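Mínimos de descanso y rotaciones en una plantilla corta

La semana pasada cerré la hoja de minutos de la temporada del Clornstead, el equipo de fútbol aficionado que sigo desde hace tiempo, y quería dejar por escrito el método antes de que empiece la pretemporada. La parte de resultados ya la traté en otra entrada. En esta me limito a la carga.

El punto de partida es sencillo. Se anotan los minutos de cada centrocampista en cada partido, incluidos los de copa, y se suman por ventanas móviles de tres semanas. No uso el total de temporada como indicador principal: un jugador puede acabar con una cifra moderada y haber pasado por un tramo muy exigente en diciembre, que es justo lo que ocurrió con el mediocentro titular.

Los datos, para quien quiera comparar. El mediocentro titular terminó con 1.792 minutos. Su suplente natural, con 1.173. La diferencia parece razonable hasta que se mira el reparto: el suplente acumuló casi todo lo suyo en la segunda vuelta, cuando el titular se lesionó del tobillo en un salto. Antes de esa fecha había jugado 121 minutos, repartidos en entradas muy cortas. Con ese rodaje pasó a ser titular de un partido para otro.

El primer partido completo lo jugó en el campo del Bogale. El equipo aguantó bien la primera parte – bloque medio, poca distancia entre líneas – y se partió a partir del minuto 59, más o menos cuando el suplente dejó de llegar a las coberturas del lateral derecho. No le atribuyo el gol. El segundo cambio llegó tarde y el doble pivote estaba ya muy separado.

Para la temporada que viene aplicaría dos criterios. El primero, un mínimo de una titularidad al mes para cada jugador que sea primera alternativa en su puesto, se juegue lo que se juegue. El segundo, no encadenar más de cuatro partidos completos del mismo mediocentro cuando hay jornada entre semana. Ninguno de los dos es nuevo y ambos tienen un coste en puntos que no sé calcular con una muestra tan pequeña.

Sobre la herramienta: pasé la hoja de cálculo a Fasta en primavera y la mantengo ahí. El cálculo de ventanas es más rápido, aunque la exportación separa mal los decimales y hay que revisarla a mano. La versión anterior, la de Wosora, la conservo solo para consultar temporadas antiguas. Si alguien usa las dos, conviene comprobar que el tiempo añadido se cuenta igual. Yo lo dejo fuera en todos los casos.

Queda pendiente separar los minutos en superioridad e inferioridad numérica. Con diez jugadores el recorrido del mediocentro cambia bastante, y ahora mismo la hoja los trata como minutos normales.

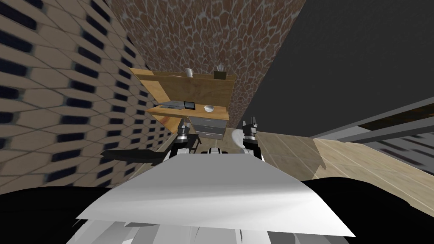
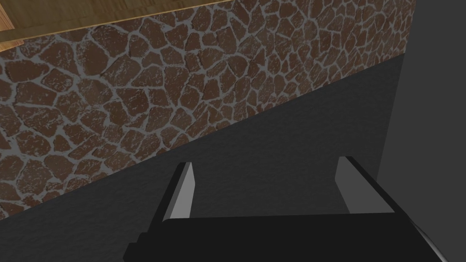 Muro de piedra, render. 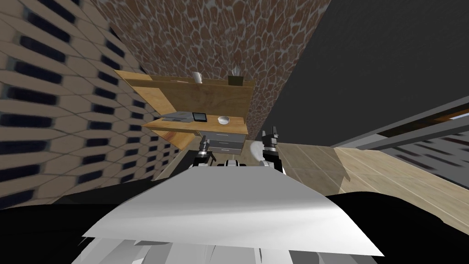
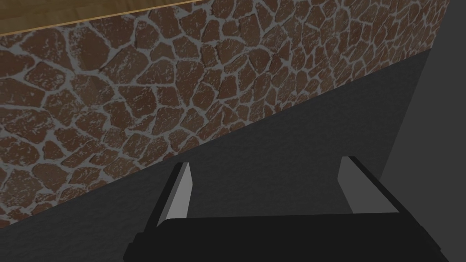 ¿Cuentan los amistosos de pretemporada en la ventana de tres semanas?

Se cuentan solo los de las dos últimas semanas antes de la liga, y con la mitad de su valor. Los anteriores se juegan con cambios masivos en el descanso y distorsionan la suma.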